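Date: December 18, 2021
To: equipment-planning list
Subject: Re: Simulation first, or hardware first? Comments on the draft equipment plan

Dear colleagues,

Thank you for the replies received so far on the draft equipment plan. The message from the Clostard site raises the central question directly, and I quote the relevant portion before responding to it.

> We have read the draft and have one main objection. The plan places
> the simulation workstations and the Firix licenses in the first
> purchase period and defers both arms to the second. Our group was
> told in May that at least one arm would be ordered at the start of
> the project. We do not see how the kitchen tasks can be planned
> properly on a screen. A cabinet in a simulator has no sticky hinge.
> We would also like to know what happens to the money set aside for
> the counter and cabinet installation if the arms are moved back, and
> whether the Ferkau quotation will still hold at that point.
>
> Finally, the draft says that simulated work "is under way." Could
> the list be told what that work consists of?

I will take the last point first. The current work concerns household manipulation in a rendered kitchen, chiefly the handling of dishes in and out of wall cabinets. The layout has a counter with a sink, a toaster oven, a cutting board and a few small food items, with dark cabinets overhead.
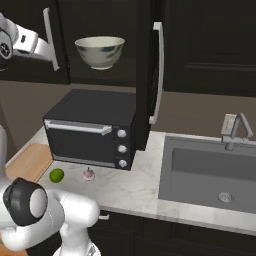

The reason for beginning here is a budgetary one. The largest uncertain item in the plan is the arm itself, and the choice between the two models under consideration depends mainly on reach. The shorter model is considerably less expensive, and it fits the existing benches at Căpraru without modification. If it proves adequate for shelf tasks, the savings would cover most of the installation work. If it does not, we would have bought an arm that can serve the counter and nothing above it. The simulator allows us to try both base positions and both arm lengths before a purchase order is signed.

I accept the point about hinges. Contact, friction and wear are poorly represented, and no one on the planning side proposes to treat simulated results as final. The draft uses them for three decisions only: arm length, base height and the clearance needed in front of the lower cabinets. Gripper selection has been left open on purpose and will be made with hardware on hand.

The shelf position is the case that matters most for the first of these decisions. The base sits low and in front of the counter, and the arm has to come up past whatever is standing on the countertop before it can turn in toward the shelf.

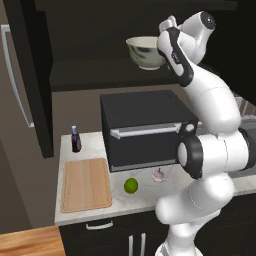

Clearance also bears on the floor plan. The draft assumed that the base would be fixed to a plate in front of the lower cabinets. The facilities office has since asked whether a wheeled pedestal would be acceptable, as a fixed plate requires drilling and a separate approval. A pedestal would add cost and some loss of stiffness – the supplier has been asked for figures on the latter – but it would let Căpraru and Clostard share one arm during the first period. I would welcome views from both sites on this before the plan is revised.

On the remaining questions from Clostard:

Installation funds. The amount for counters and cabinets stays in its own line and is not affected by the order of purchases. It may be spent in either period. Sites that wish to have their cabinets built early may do so, provided that the base position has been agreed first.

Ferkau quotation. The quotation covers 2 arms with controllers and is valid for 40 working days from the date of issue. It will lapse before the second period opens. We have asked for an extension in writing and have not yet had an answer. Should it be refused, a new quotation will be needed, and the draft should carry a reserve for a price increase. No such reserve appears in it at present, and this will be corrected.

Licenses. The draft requests 5 Firix seats. Several of you have asked whether fewer would do. Usage to date suggests that the seats are occupied during working hours and idle at night, when batch runs of 1000 trials are queued on the shared machine. A smaller number with a common booking sheet is possible, and I have asked each site to state its minimum.

The May commitment. The minutes record an intention to order one arm early, subject to the reach question being settled. I understand why this was read as a firm commitment, and the revised text will state the condition plainly. If the reach question is closed before the first period ends, I see no obstacle to bringing one arm forward, and I would support a request to that effect.

Two items are still missing from the draft and need an owner: the safety enclosure, and spare parts for the gripper fingers. Neither is large, but both were omitted from the previous equipment plan and had to be paid for out of travel. Please reply to the list if your site is able to prepare an estimate for either one.

Comments on the base position and the pedestal should be sent to the list, with a copy to facilities. Corrections to the cost tables may be sent to me directly.

With kind regards,

Equipment Planning Office
Căpraru site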